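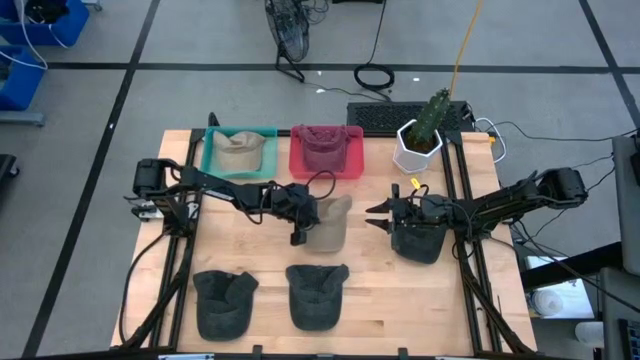
Tan and maroon caps in their bins on the table.

Lost and found: what came in this spring and how to get it back

The lost and found at the Marar Street center has filled up again. Between March and the end of May the front desk logged 119 items, and 40 of them have gone home with their owners. The rest are on the shelves in the hallway behind the desk, and they will stay there until the last day of June.

Hats make up the largest group, followed by water bottles and single gloves. We also have a number of children's jackets, two umbrellas, a bike helmet, a bag of knitting with the needles still in it, and one good winter boot, left foot. Keys, phones, wallets, glasses and jewelry are kept in the locked drawer and are not put out on the shelves.

To claim something from the shelves, stop at the front desk and sign the sheet. You do not need to prove that a hat is yours. For anything in the locked drawer, we will ask you to describe it before we bring it out. For a phone, that means the case and the picture on the lock screen. For keys, tell us how many are on the ring and what else is attached.

The desk is open from 8 a.m. to 7 p.m. If you can't get here during those hours, call extension 86 and leave a message with your number and a description of what you lost. Please say when you think you left it and in which room. Messages are checked each morning. We can hold a claimed item at the desk for up to two weeks.

A few people have asked about things left on the Sondora shuttle. Those do not come to us. The shuttle keeps its own box at the Sivus depot, and drivers turn items in at the end of their shift. Locker 2152 at the depot is used for larger things such as strollers and folding chairs, and the dispatcher has the key.

After the end of June, clothing in fair condition will be washed and sent to the Flinby thrift shop. Water bottles and lunch boxes will be thrown out, as the shop does not take them. Glasses go to the collection box at the library. Anything from the locked drawer will be kept until the end of the year.

Labels help a great deal. Of the jackets returned this spring, nearly all had a last name written inside the collar. A laundry marker works on most fabrics, and masking tape will do for a bottle if you press it down well. Summer camp families should label swim towels too, including the plain ones. Last year we ended August with a full cart of blue towels and very few callers.

The pool locker rooms are now cleared every night at closing. Wet things are hung on the rack by the side door until the next morning and then moved to the shelves, so check the rack first if you were here the evening before.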